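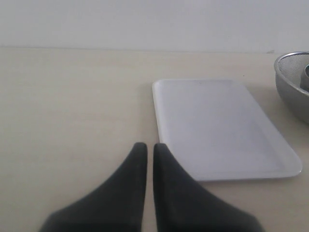 Home Projects Reports Funding Contact

Dredport Oral History Collection
Progress report to the Robles Fund, second period, ending October

1. Summary

The grant pays for cataloging and transcribing the taped interviews held at the Dredport library, and for putting a first group of them where people can listen. Cataloging is finished. Transcription is behind the plan by one month. Spending is within budget. We are asking for one change to the schedule, set out in section 5.

2. Cataloging

The collection came to us as 537 cassettes in mixed boxes. Every cassette now has a number, a line in the catalog, and a new case if the old one was cracked. The original labels were kept, even where they were wrong. Several tapes marked "harbor" turned out to be recordings of school board meetings, and these have been listed under their own heading.

The interviews fall mostly into three groups: the cannery years, the flood and the rebuilding of the lower streets, and families who moved in from Kudelov Township when the rail stop closed. The Kudelov tapes are the best of the lot for sound. They were made indoors, with one speaker at a time, and the interviewer wrote out the names of relatives on the insert cards. We have copied those names into the catalog.

3. Copying and transcription

Copying is being done by Runura, the audio firm named in the original application. They have returned 80 interviews as digital files. Quality is good apart from two tapes with a heavy hum on one side. Runura cleaned those as far as they could without cutting into the voices, and we accepted them.

Transcripts take longer than we planned for. We had allowed four hours of typing for each hour of tape. The cannery interviews need more than that because people talk over machinery and over each other, and many of the work terms are not in any dictionary. We have started a word list for the typists. It covers job names, boat types and street names that no longer exist. It has already cut down on the number of queries sent back to us.

Three families asked that parts of an interview be held back. We agreed in each case and noted the start and end times in the catalog. The full recordings stay in the closed file.

4. Money

All payments to Runura are up to date. We spent less than planned on storage cases and more on typing. The difference is covered by moving $2,000 from the supplies line to the transcription line, which the grant terms allow without prior approval. No other lines have moved. Receipts are in the folder sent with this report.

5. Request

We ask to move the opening of the listening station from January to March. The room is ready and the furniture has been paid for. The delay is only to let the first transcripts be checked against the tapes before the public reads them. There is no added cost.

6. Next period

Runura will take the flood tapes next, followed by the rest of the Kudelov group. Checking of the finished transcripts starts in November. The permission letters for the flood interviews still need to go out, and we are looking for current addresses for nine of the families. The next report will include the word list as an attachment.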